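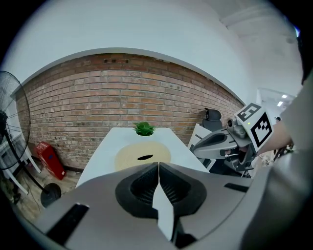

Take the early train, one reader wrote to me after my last post, the later one stops everywhere and you will miss the first tour. I followed this advice and I was glad.

Home | Routes | Stations | Visits | Contact

Open day at the Monano rail depot
2024-12-20 – 2 min read

The depot at Monano opens its gates to the public two times in a year, and in November I could finally go. From Tsakiris the regional train needs 50 minutes. You get off at Monano South, not at Monano Central, and walk along the canal until you see the blue gate. There is no bus on Saturdays.

The tour was in groups of 24 persons. Our group started in the wheel shop, where the floor is very loud when the lathe is working, and then we went down into the inspection pit under a Bronetti railcar. I did not know that the brake parts are so small. The guide spoke quickly and I lost some words, but she repeated everything when I asked.

The old signal room was closed, a pity for me, as it was the main reason for my trip. They told us it may open next year.

Tickets cost 60 for a family – children under six do not pay. The canteen serves soup until two o'clock and takes only cash. For the way back, check the board at the station, the platform changes often.

Related
Hikance station: lockers and waiting room
By night train to Tsakiris
Monano Central or Monano South?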